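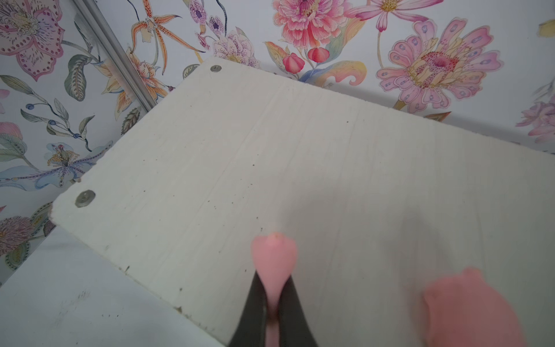 From: Mio Shimada
To: skiten-list
Date: 24th September
Subject: Re: [skiten] CDs, and is there a plan

Cuiping Lu wrote:

> Hi all,
>
> I've now heard the final mixes twice, once in the car and once on
> the good speakers, and I think we have a record. The slow waltz in
> particular came out better than we ever play it.
>
> A few things I'd like settled before we all forget:
>
> 1. How many CDs are we making? I heard 500 from one person and
> "a couple of boxes" from another.
> 2. What is it called? The file on the shared drive is named
> SKITEN_ALBUM_FINAL_use_this_one, which I don't love.
> 3. Who is writing the liner notes? I'm happy to do the tune
> sources but I won't do the funny bit about the band.
> 4. Are we playing a release show, and if so can it please not be
> in the same week as the school concert.
>
> Also, does anybody have my capo? Black, a bit bent.
>
> Cuiping

Cuiping, thank you for putting numbers on these. I'll go in order and try to behave.

1. The pressing plant quoted us for 2,000, at a price per disc so low that two of us lost our heads for an evening. Then I remembered that we still own most of the last album. It lives in my hall closet and I have hung coats around it for years. So I asked for a short run instead, and we can have 70 in card sleeves by the end of next month. The cost per disc is much worse and the total is much better. If they all go, we order more and feel like stars. I'd like to sell them at 10 dollars, same as last time, because I can't do change for anything else in a dark room.

Downloads will go up the same day. Somebody under forty should be in charge of that. You know who you are, and I've already given you the password.

2. The title. We had a long talk about it after practice and the front runner at the end was "Cinier," after the opening reel, which has the advantage of being short and the drawback that we each say it differently. I say it to rhyme with "skinnier." The other side says it as if it were French. I'd be happy for audiences to choose. The only serious rival was "Skeltis and Other Tunes," and I'm against it, since Skeltis is the track where I come in a bar early and I don't want it on the front in big letters.

If you hate "Cinier," reply with a better idea. Replying with only the hatred was tried at practice and it took us until eleven.

3. Cuiping does the tune sources, gratefully accepted. Please remember that "Dai" is the jig we learned from the fiddle weekend in March, and that the woman who taught it to us asked for it to be marked as traditional with her second part credited separately. I have her note and will scan it. The funny bit about the band I'll write myself. You will all get to see it before it's printed, and you may each strike out one sentence about yourself. The joke about the van stays, though. I have waited a long time to use it.

Total playing time is 48 minutes with the gaps. I timed it against a loaf of bread, which came out fine. We did cut the second set of polkas. It was cut for length, and whoever has been telling people it was cut for the accordion should stop.

4. Release show. The upstairs room at the library has a free Saturday two weeks after the discs are due, clear of the school concert. It has chairs, a piano that was in tune the last time anyone looked, and a rule about being out by ten. They want a deposit by Friday, which I'll pay unless someone objects before then. I'm thinking two sets with a break, the whole album in the first half in order – yes, including Skeltis – and whatever we feel like in the second. If your cousin wants to open for us, the answer is two songs, and the cousin brings a cable.

We'll need a person on the door and a person on the CD table. They can't be the same person. We did that last time and the box ended the night with more coats than money in it.

Things I still need from people: spellings of your own names as you'd like them printed, a list of anyone you want thanked (short, please, it's a card sleeve and not a phone book), and your yes or no on the Saturday.

Practice is at the usual time and we're starting with the waltz, now that the recording has made the rest of us look bad. Bring the set list from the spring, with your pencil marks if you can still read them.

I don't have the capo. I have a capo, but it's straight.

Mio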